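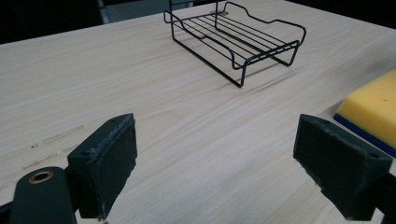 The black wire rack on the table, with a sponge close by.

Kitchen corner: one rack, many jobs

After the October lunch we promised a few words on the wire rack, as several of you asked where it came from and whether there would be more. It came in a box of odds and ends from Kindel, the kitchen shop on the parade that was clearing its back shelves, and I will admit I very nearly passed it on to the jumble table without a second look. I am glad I didn't, because it has hardly had a day off since.

It is a simple thing, all thin black rods, with slats along the bottom and a wavy rim down each long side that makes it easy to pick up. The legs lift it a little way off the table, so the air can get underneath, and that makes all the difference to a loaf that has just come out of the tin. Those of you who bake at the Saturday session will know how we used to balance everything on upturned plates, and how soggy the bottoms went! We now cool the scones on it first, then the bread, and once the baking is boxed up it goes beside the sink for cups and small lids.

A word about washing it, as this has been the cause of some muttering. Please don't leave it to soak overnight. Warm water, a drop of washing-up liquid and the yellow side of the sponge will shift nearly everything, and if jam has set hard in the corners then lay a damp cloth over it while you have your tea and try again. The scrubbing side is best kept for the baking tins – I have seen what it does to a black coating when somebody is in a hurry. Run the sponge along the slats and then turn the whole thing over, as crumbs do like to hide where the rods meet. Dry it with one of the old tea towels from the second drawer, please, and keep the good ones for the glasses.

The table would be grateful for a bit of kindness too. Pale wood shows every ring and splash, so do wipe up as you go and put a mat under anything hot. The Nigam Room has cork mats in the cupboard and we are very welcome to borrow them, provided they go back.

We have put £42 aside from the cake stall for two more racks and a fresh pack of sponges. If you have a spare rack at home that you never use, bring it along and leave it on the hatch with a note.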